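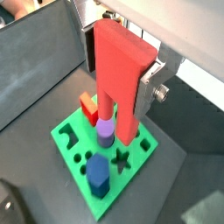
Section 3. Setting up the listening shelf

Welcome to the fun part! By now your Brultau story player is out of its box and charged, and it's time to give it a home. Pick a shelf a child can reach without climbing – low and steady is what you want.

1. Set the player on the shelf with the speaker side facing the room. Leave a hand's width behind it.

2. Push the power cord into the back until it clicks. The light on top will blink white while the player wakes up. The first start takes 90 seconds, so go ahead and hang up your coat.

3. Turn the large knob to the right. You'll hear the Skarkthorpe chimes, and after that the player is ready for its first story.

Note: If you hear the chimes twice, the player is still in shop mode. Hold the knob down for 8 seconds and let go.
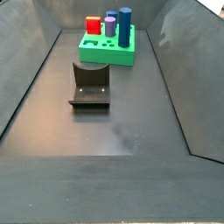 4. Choose a language with the small knob. Whatever you choose now is also used for the bedtime songs, but you can change those on their own later (see Section 5).

5. Set the top volume. We love this feature! Turn the knob to the loudest level you can live with, then press it three times. From then on the player won't go any higher, no matter how hard anyone cranks it.

Caution: Keep the player away from bathtubs, sinks and heaters. Unplug it before you clean it, and use a dry cloth only.

Picking the first stories

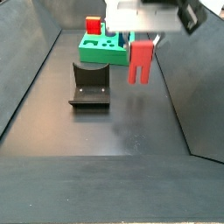

The full Lidinstead library holds 2,676 stories and songs, and it's very tempting to load them all on day one. Start small instead, with a handful your child can ask for by name. Stories that go with something already in the toy bin are a great way in – a red block shaped like an upside-down U makes a fine bridge for a troll tale, and a child can act out the whole thing while the player does the talking. Add more once the first few are old friends.

6. To load a story, hold its card against the front of the player until the light turns green.

7. To remove one, hold the same card in place and press the small knob.

Note: Older Van Acker cards work too, but they load more slowly. Keep the card still until the light changes.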